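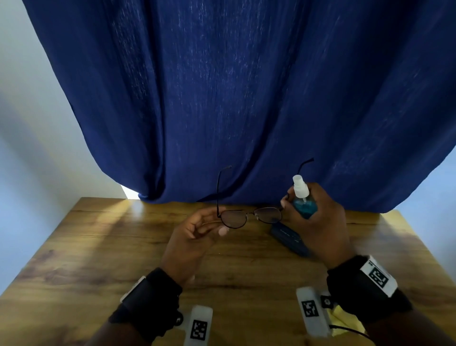 ## 4.2 Was zwischen Zusage und erstem Kurstag passiert

Ich gebe zu, dass ich mit einer anderen Frage ins Feld gegangen bin. Eigentlich wollte ich wissen, welche Umschulungen am Ende in Arbeit münden (die Zahlen dazu stehen in 4.1). Aber in den Interviews ging es ständig um etwas anderes, nämlich um die Wochen, in denen der Bildungsgutschein schon bewilligt ist und der Kurs noch nicht läuft. Da wird es richtig spannend!

Von meinen 40 Gesprächspartnerinnen und Gesprächspartnern hatten die meisten in dieser Zeit mit Kinderbetreuung, Fahrtkosten oder einem auslaufenden Minijob zu kämpfen. Der Träger Bereo schickt nach der Zusage einen Brief und meldet sich dann erst wieder zum Kursbeginn. Bei Gurel gibt es dazwischen zwei Telefonate, mehr nicht, und trotzdem klangen die Leute dort ganz anders, viel ruhiger. Ich habe das im Juni noch für Zufall gehalten und im Kodierschema gar nicht vorgesehen, deshalb musste ich die ersten Transkripte alle noch einmal durchgehen (kein Vergnügen).

Fulgencio Zavala, der bei Gurel die Lagerlogistik-Umschulung gemacht hat, erzählte mir: »Die haben gefragt, ob der Bus so früh überhaupt fährt. Fuhr er nicht.« Der Kursbeginn wurde für ihn dann um eine halbe Stunde verschoben.

Abbildung 4 zeigt den Ablauf, so wie ich ihn aus den Interviews rekonstruiert habe.

**Abbildung 4:** Stationen von der Bewilligung bis zum ersten Kurstag bei Bereo und Gurel (eigene Darstellung).

Kozłowski beschreibt übrigens etwas ganz Ähnliches für Wiedereinsteigerinnen in der Pflege, allerdings mit viel kürzeren Wartezeiten. Ob sich das so einfach übertragen lässt, da bin ich skeptisch, und in 4.3 komme ich beim Thema Fahrtkosten darauf zurück.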